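Sqalli: a word list of kitchen talk

Hi, and thanks for stopping by. Sqalli is a list of 1,181 words and phrases that people use at home when they cook, with a short note on each one. I started it in February after an argument with my cousin over what to call the crusty end of a loaf (we still don't agree), and it kind of grew from there.

What's in it

Everything sits in one file, entries.csv, with 4 columns: the phrase, what it means, where the speaker grew up, and a free note. The note column is messy and I love it. Some people wrote one word, and Salma Younis wrote me a whole paragraph on "pot holder" versus "hot pad" that I left in untouched.

Where the words came from

Mostly from a web form I passed to friends, who passed it to their parents, who had opinions! The first 600 entries came in that way. The rest are from long phone calls, typed up by me and checked by Mei-kuen Kwok, who caught a lot of my spelling.

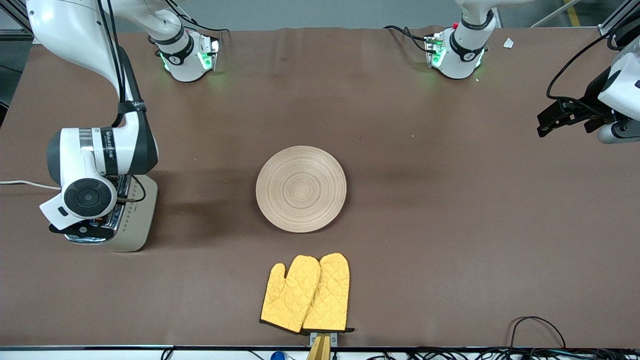
I merged entries only when the spelling was the single difference. So "oven mitt" and "oven mit" are one row, but "oven glove" keeps its own – same thing on your hand, different word, and the different word is the whole point of the list.

Things to know before you use it

It leans heavily toward people I know, so please don't use it to say how a whole state talks. The region column is whatever the person typed, which means you'll find "Ohio" next to "near the lake". I took out last names and street names. If I missed one, tell me and I'll fix it fast.

Version notes

1.1 fixes the broken accents (thank you, Virgil Zamfir) and drops a batch of doubles. I'd like to get to 1.2 once I've sorted the baking words, which are a swamp.

Using it

Free for anything, school projects and games included. A mention of Sqalli would be nice. To add a phrase, open an issue with the word, the meaning and where you grew up, and I'll put it in with the next batch.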